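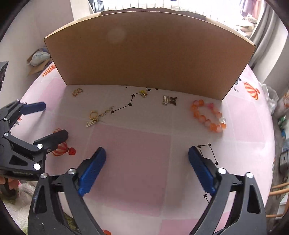
Charms and a beaded bracelet on the checkered cloth.

Small jewelry table returns to Broladside in July
By Hrvoje Janevski

The small jewelry table will be back at the Broladside summer sale in July, in the same corner as last year, next to the side door. Donations are open now. Bring them to the Bakos room in Traltach during normal opening hours, or leave them at the front desk in an envelope with your name on it. If you live on the Maltach side, the library there has agreed to hold things for us and I will drive over to pick them up on Fridays.

Last year the table brought in $944, most of it from pieces priced at a few dollars. The money went to new shelving for the tool library and a replacement lock for the back cupboard. This year it will go toward the roof over the bike rack. The quote is $3000, so the table won't cover it, but it will help.

What we take

Necklaces, bracelets, rings, pins, earrings, hair clips, keychains, bag charms, watches, loose beads, and clasps and chain in any length. Single earrings are fine. So are bracelets with a bead or two missing, as long as the cord is in one piece or the loose beads come with it in a bag. Charms that have come off whatever they were attached to are very welcome. They sell quickly, and people buy them to put on zippers, key rings and phone cords.

We do not take anything with a sharp broken edge, anything rusted through, or anything you believe is worth real money. We have no safe and nobody qualified to value a piece. If you have your grandmother's ring and want to give it away, please take it to a jeweler first and bring us the cash if you still feel that way.

How things get sorted

Most donations arrive in a tangle. We tip each bag onto a cloth and pull it apart before anything gets a price. A patterned cloth is harder to work on than a plain one, and small gold pieces disappear into a busy print, so look twice before you shake it out. Last summer a charm went out of the door with the crumbs and was found on the step by a boy waiting for his sister.

Metal pieces go in one group and beads in another. Anything with both goes with the beads. Charms are kept away from the chains or they hook on again within the hour. Butterflies, combs, little ladders and the like are laid out flat in a row so they can be matched to rings and loops later on.

For knotted chain, put it on a hard surface, add a drop of baby oil, and work at the knot with two pins. Don't pull. If it has not moved after ten minutes, set it aside in the dish marked "later" and somebody else will have a go. Elastic bracelets get one gentle stretch. If the cord looks gray or fuzzy where the knot is, restring it. We have plenty of cord, and the good scissors are on the hook by the sink.

Boxes

We use cut-down cardboard boxes for holding sorted things. Cut the top flaps off completely – folded flaps spring back up and throw everything on the floor. It does not matter if the cut edge is rough. Boxes with a low front are easiest to reach into, and shoe boxes are too narrow for anyone with big hands. Please write the contents on the outside in marker, and cross out whatever was written there before. We had three boxes last year that all said "kitchen."

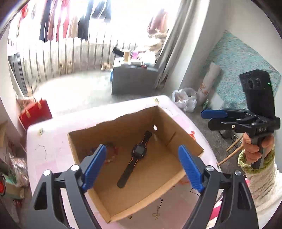 Watches need their own box if there are more than a couple of them, and they should be wiped down before they go in. For ordinary battery watches, try a new battery before giving up on one. There is a card of the common sizes in the drawer, and the backs come off with the flat tool in the blue tin. Put the old batteries in the jar and not in the trash.

Smartwatches are a different matter. Please reset yours to factory settings and remove it from your account before you donate it. If it is still tied to your phone, the next person can't use it, and we have no way to undo that for you. Include the charger. A smartwatch without its charger goes in the parts box and will be priced at $2. If you have a drawer full of chargers and don't know what they belong to, bring those too, and we will try to match them up.

Bracelets and watches should not stay mixed together for long, particularly if the beads are glass. A metal buckle will chip them. One evening side by side in a box is no problem, but wrap one or the other in tissue before the box gets carried anywhere.

Prices

Charms are $1 each. Keychains are $2. Beaded bracelets are $3, or two for $5. Necklaces start at $4. Watches that run are $8 and watches that don't are $1, and people do buy them for the straps. Loose beads are sold by the scoop, using the yellow coffee scoop, filled level. Last year we let people heap it and there was a disagreement.

We will not be tying a tag on every piece this time. Tying 300 tags took two evenings, and half of them came off when people went through the trays. Each tray will have a card at the front with one price on it. If something ends up in the wrong tray, the price of the tray it is in applies. Please don't argue with whoever is on the cash box.

Help with sorting

The next sorting session is Thu 16 June, from six until nine. Come for all of it or for half an hour. We have chairs and lamps, but bring your reading glasses and, if you own any, a pair of fine tweezers. Children from eight up are welcome and are usually better than the rest of us at threading beads. Younger ones should stay home for this, as there are too many small parts within reach. Tea is provided. Cups stay on the side counter and off the sorting table – we had a spill into the bead trays in the spring and drying them took most of a week.

We also need one more person for the afternoon shift at the sale itself, two o'clock to closing. You sit down for most of it. The job is to take money, give change, and put back what people pick up and leave in the wrong place.

A mirror would be useful as well. The one we used last year was on loan and has gone back to its owner. Anything that stands up by itself and is big enough to show a face and neck will do.

Last day for donations is the Saturday before the sale. Anything that comes after that will be kept for the winter table.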